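Print this page | E-mail this page

Vurero Two-Arm Unit, Set-up Guide
Section 6. Fault: fabric caught at the finger, or grip not released

6.1 When to use this section

Use this section when the unit is handling soft goods (cushions, cloths, covers) and one of the following happens:

- The hand gets the command to open, but the fabric stays on the finger.
- The panel shows code 243 and the arm holds its position.
- The wrist camera image is filled with fabric and the grip check does not finish.

Caution: The arm can still have force in it when it looks stopped. Do not put your own fingers between the robot finger and the fabric before step 3 is complete.

6.2 Freeing the fabric

1. Press the stop button on the Ivgate panel. Do not switch off the main power. Without power the wrist becomes loose and the load can fall.

2. Open the wrist camera view on the panel and look at the place where the finger meets the fabric. With looped or fuzzy material you must look slowly, for the image is blurred at this short distance. Search for a small bright point near the fingertip. It can be a reflection from metal, and metal near fabric is the place where threads like to catch.

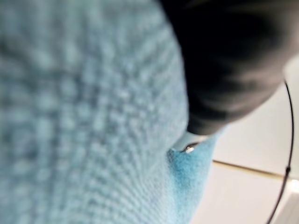

Idrisa Nyamweya writes that on his unit the code came back three times in one morning, and each time the cause was a single loop of thread which he could not find in the camera view, only by hand with a lamp. He asks that the guide should say this more clearly. We agree with him. If the view shows you nothing, continue with step 3 and make the check by hand.

3. Turn the key to Service and wait 13 seconds. The lamp on the panel changes from red to yellow. If it stays red, do not continue. Go to 6.4.

4. Support the load from below with one flat hand. With the other hand, open the finger by its outer side. Never pull the fabric away from the finger. A pulled loop becomes tighter.

5. If a thread is caught, cut it with the round-nose scissors from the Le Goff tool kit. Cut close to the finger and take out all the remains.

6. Look at the cables at the wrist. They must lie free in their arc and must not touch the load.

Note: In December we changed the fingertip screws. If your unit has the older screws, check that no screw head stands higher than the surface.

6.3 Test with both hands

7. Turn the key back to Run. Stand outside the marked area.

8. Give the unit a square cushion and start the program Hold Two. Both hands should hold the cushion low at its two sides, in front of the body. Let it hold for six seconds. Watch the fingertips, where they press into the fabric, and stop the test if the fabric begins to twist.
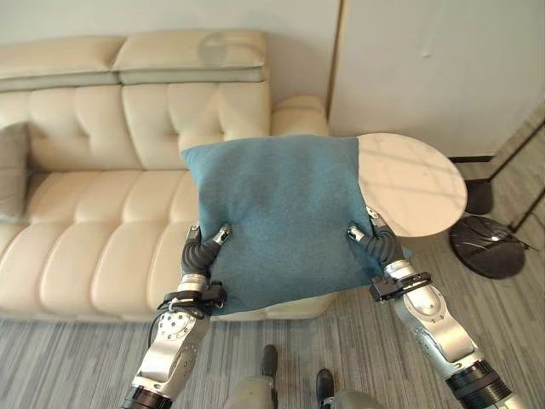

9. Start the program Release. Keep your hands away. Both hands must open fully and the fabric must leave all fingers by its own weight.

10. Repeat steps 8 and 9 with the fabric on which the fault happened. If code 243 comes again, do not make a third test.

6.4 If the fault stays

Leave the key in Service, hang the red card on the panel and call Vevadgate support. Please have ready the serial number, the kind of fabric and the saved wrist camera image. Do not open the finger housing by yourself, also not when the warranty is finished.

Section revised Aug 4, 2018

Print this page | E-mail this page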